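Registro de incidencia 1127 — Célula de lavandería, banco de manipulación
Centro de ensayos Mudgate
Apertura: 25 de marzo de 2020
Solicitante: Kimie Takagi
Asignado a: Ximeng Fan
Prioridad: media
Estado: pendiente de validación

Descripción del problema

Se comunica que el brazo derecho de la célula se detiene con el aviso «desviación de trayectoria» durante la aproximación a la puerta de la lavadora. La parada ocurre antes del contacto y obliga a rearmar el controlador de forma manual. El brazo izquierdo completa la misma secuencia sin avisos. El registro de eventos conserva 68 paradas de este tipo desde la última puesta a cero del contador, todas en el tramo final de la aproximación.

La célula trabaja con una lavadora de carga frontal y un cesto de plástico de color crema colocado en el suelo, delante de la puerta. La tarea prevista consiste en abrir la puerta, retirar las prendas del tambor y depositarlas en el cesto.
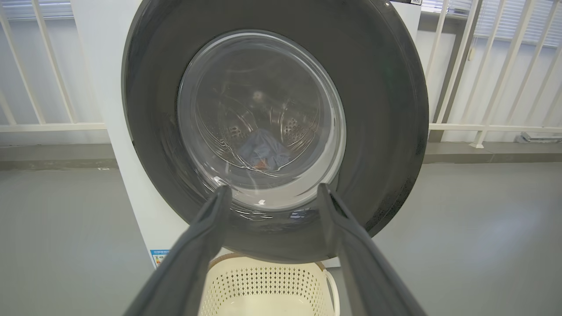
La primera comprobación se dirigió a la calibración de la cámara de muñeca. Se ejecutó el procedimiento ordinario con la plantilla de referencia y el error residual quedó dentro de tolerancia en ambos brazos. Se descartó, por tanto, la óptica como origen de la incidencia. Tampoco se hallaron holguras en la fijación de los dedos de la pinza; el par de apriete de los tornillos coincide con el de la ficha de mantenimiento.

Actuaciones realizadas

1. Reinicio completo del controlador y carga de la copia de seguridad de parámetros. Sin efecto.

2. Comparación de las posiciones de reposo de ambos brazos. El derecho presenta un desfase en la articulación de muñeca respecto del valor guardado. El desfase se mantiene tras el reinicio.

3. Revisión del mazo de cables del codificador. El conector estaba asentado, pero la brida más próxima a la articulación tiraba del cable en posiciones extremas. Se sustituyó la brida y se dejó un bucle más amplio.

4. Nueva búsqueda de origen de la muñeca derecha y escritura del valor en la memoria del controlador.

5. Reducción de la velocidad de aproximación a 300 mm/s mientras dure la validación — el valor anterior queda anotado en la hoja de la célula.

Tras el punto 4 se efectuaron varias aproximaciones en vacío, sin cerrar la pinza, y no se reprodujo el aviso. Queda por comprobar la secuencia completa con prendas en el tambor, así como la posición del cesto, que el programa toma como fija. Se ruega al personal de turno que no modifique dicha posición ni la de la lavadora hasta el cierre del registro.

El recambio del mazo se ha solicitado a Netedik de manera preventiva. Su montaje no condiciona la reanudación de los ensayos.
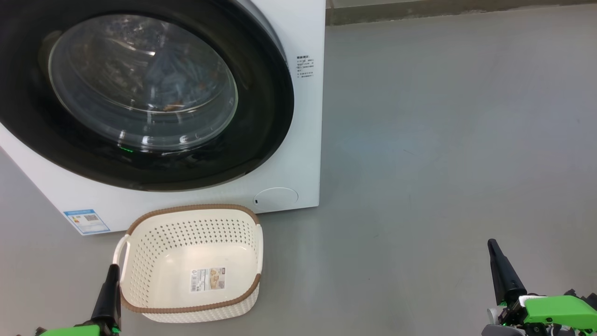

Shuzhen Jin: Conforme con la nueva búsqueda de origen, pero solicito que no se cierre el registro únicamente con pruebas en vacío. El tirón del cable dependía de la postura de la muñeca, y la postura más exigente se da al extraer la prenda, no al acercarse a la puerta. Propongo repetir la extracción con la velocidad reducida y guardar la lectura del codificador en cada ciclo.

Ximeng Fan: Aceptado. Se activa el guardado de la lectura por ciclo. La velocidad reducida se mantendrá hasta disponer de los resultados.

Kimie Takagi: Tomo nota. Solicito además que el nuevo valor de origen figure en la ficha de mantenimiento, junto al anterior. En la ficha vigente solo consta el de julio.

Ximeng Fan: Ficha actualizada con ambos valores. El registro permanece abierto a la espera de la prueba de extracción; responsable de la validación, Shuzhen Jin.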